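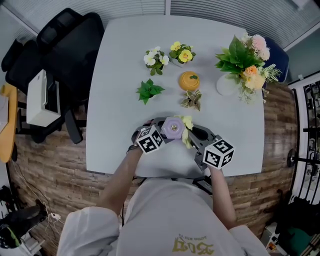
## 3. Build and Bench Setup

**Figure 1.** Hand-held gripper in use at the bench, top view. A small lavender pot is held between the fingers; the marker cubes sit near the operator's hands.

### 3.1 Hand-held gripper

The gripper was built in a shared workshop over two weeks in August, with hand tools, one drill press, and a desktop printer. It has two dark gray fingers and a handle for each hand (Figure 1). We chose a two-handed layout after the first prototype, Bomport, which had a single pistol grip. Bomport rotated in the hand whenever an object was picked up off-center, and the recorded finger pose drifted with it. With two handles the operator resists this rotation without conscious effort.

Each side carries a white cube printed with square fiducial patterns. A flat marker was tried first and was lost from view as soon as the wrist tilted. A cube shows at least one face from most directions, and usually two, so the pose solver has more corners to work with. The cubes were printed in one piece and the patterns applied afterward. Edge length was checked with calipers and entered separately for each cube in the configuration file. Using the nominal length for both produced a constant depth offset between the left and right sides, which took us several evenings to trace.

A thin black cable runs from the left side of the gripper toward the operator's body. It is left slack enough for full reach over the table. Strain relief is a printed clip, version 11 of the part. Earlier versions cracked at the screw boss.

### 3.2 Work surface and objects

The work surface is a light gray square table with sides of 700 mm. The operator leans over it from one edge and reaches forward. No fixture holds the objects in place, and their positions are changed by hand between trials.

The object set consists of artificial plants and flower arrangements. They were selected for variation in stiffness and outline. Small pots, such as the lavender hexagonal one in Figure 1, give the fingers parallel faces to close on. Leafy plants offer no clear contact surface above the pot. The large bouquet in the white vase is the hardest case, with broad leaves, roses, and fern sprigs that extend beyond the table edge. Loose petals are a further difficulty. In Figure 1, pale yellow petals are caught against the right finger while the pot is held. We kept such trials in the record and labeled them as secondary contact.

### 3.3 Recording and processing

Marker poses are computed offline with a small program, Vullo, written by Azra Vidmar for an earlier camera rail project. Vullo detects the visible faces of each cube, solves for the cube pose, and derives finger opening from the distance between the two cubes. Frames in which either cube is fully hidden are filled by interpolation up to a limit of 11 frames. Longer gaps end the segment.

The first recording period gave 2774 usable segments. Another 21 were discarded because the cable had crossed in front of a marker face. Rerouting the cable under the forearm removed the fault, and no later segment was lost for this reason.

### 3.4 Limits of the build

Finger opening is inferred and has no direct sensor. Any play in the handles therefore appears as a change in opening. The play was measured with the fingers closed on a steel gauge block and was larger on the right side, where the pivot hole had been drilled slightly oversize. A bushing reduced it. The remaining error is acceptable for rigid pots but too large to estimate how far a stem or leaf is compressed, and results for foliage grasps in Section 4 should be read with this in mind.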